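2022年9月21日

のど飴の缶がついに空になった! 昨日の夜、最後の一粒を口に入れたときは少しさびしかったのに、今朝起きたらもう「さて、この缶に何を入れよう」とそればかり考えている。われながら現金だと思う。

もともと飴が好きというより、缶が好きなのだ。子どものころ、祖母の家の茶だんすに丸い缶がいくつも重なっていて、開けるたびにボタンだったり、輪ゴムだったり、外国の切手だったり、中身が外側とまるで関係ないのが楽しくてしかたなかった。祖母は「これはハッカの缶」「これは粉おしろいの缶」と昔の中身の名前で呼ぶものだから、ハッカの缶から安全ピンを取ってきて、と言われて走ったりした。うちでもその呼び方がそのまま残っている。夫は最初だいぶ混乱していたけれど、今ではちゃんと「クッキーの缶から電池出して」と言う。

朝ごはんのあと、棚の缶を全部おろした。いい機会なので、ふたも本体もから拭きする。7月に引っ越してきてから一度も手をつけていなかったので、うっすらほこりをかぶっていた。ごめんね、と言いながら拭いた。気に入りは、イグナシオ・ルセロさんが前の職場を辞めるときにくれた四角いビスケットの缶。角がひとつへこんでいるのだが、そのへこみにちょうど親指がはまって、持ったときに気持ちがいい。ふたを開けると今でもほんの少しバターの匂いがする。もう何年も経つのに! 気のせいかもしれないけれど、夫にも嗅がせたら「する」と言ったので、することにしておく。

テーブルに並べてみたら、大きいの小さいの合わせて14個あった。思ったより多い。夫に見せたら黙ってコーヒーを飲んでいた。

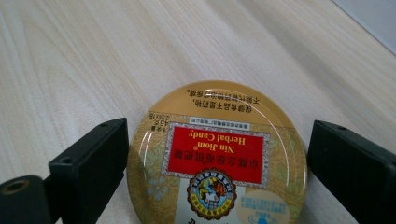 それで肝心の、新しい缶の使い道である。京都念慈菴の枇杷糖、45グラム入り。丸くて浅いところがいい。深い缶は下のものが行方不明になるけれど、浅ければ開けた瞬間に全部見える。ふたは金茶色のつやつやで、よく見ると花とつる草みたいな模様がぐるぐると描きこんであって、そこに真っ赤なラベルがどんと来る。この赤! 漢字の並びの堂々としたこと! 繊細なのか派手なのかわからないところが本当にいい。水色の花がちらっと混じっているのには、食べ終わるころになってやっと気がついた。毎日開け閉めしていたのに、何を見ていたんだろう。

ふたには「保健食品不是藥物」ともある。中国語は読めないが、漢字を追っていくとだいたいわかる。薬ではないので薬の代わりにはなりません、ということだろう。こういう生真面目な注意書きまで飾りのように見えてしまうのだから、漢字はずるい。

第一候補は針まわりの小物だった。まち針、糸切りばさみ、指ぬき、チャコの小さくなったの。ところが糸切りばさみがどうしても入らない。斜めにしても、先に入れても、ふたが浮く。はさみだけ別にするのは面倒で、これは却下。

次に裁縫箱の底にたまっていた予備ボタンを入れてみた。シャツを買うと小さな袋に入ってついてくる、あれである。袋から出すのに午前中いっぱいかかったけれど、これが楽しかった! もう手放したコートのボタンなんかも出てきて、あのコートは袖が長くて冬じゅう折って着ていたなあ、と思い出したりした。貝の白いのが12個もそろっていて、これはブラウスが一枚つくれるんじゃないだろうか。つくれないけど。つくりたい。布だけでも見に行こうかな。

ボタンは全部入った。ふたもきちんと閉まった。振るとしゃらしゃらといい音がして、用もないのに何度も振ってしまう。夫が隣の部屋から「飴、まだあったの」と聞いてきたので、「ボタン」と答えたら、しばらく返事がなかった。

そういうわけで、わが家に「のど飴の缶」が加わった。場所は棚の上から二段目、バターの匂いの缶の隣。丸いのと四角いのが並ぶと収まりが悪いかと思ったが、置いてみたら案外似合っている。

夕方、買い物に出たついでに布屋をのぞいた。生成りのリネンがあって、手ざわりがとてもよかった。値段を見て一度店を出て、角まで歩いて、また戻って端切れだけ買った。これで缶の内側に敷く丸い布を切るつもり。コンパスが見つからないので、明日、湯のみを使って型をとる。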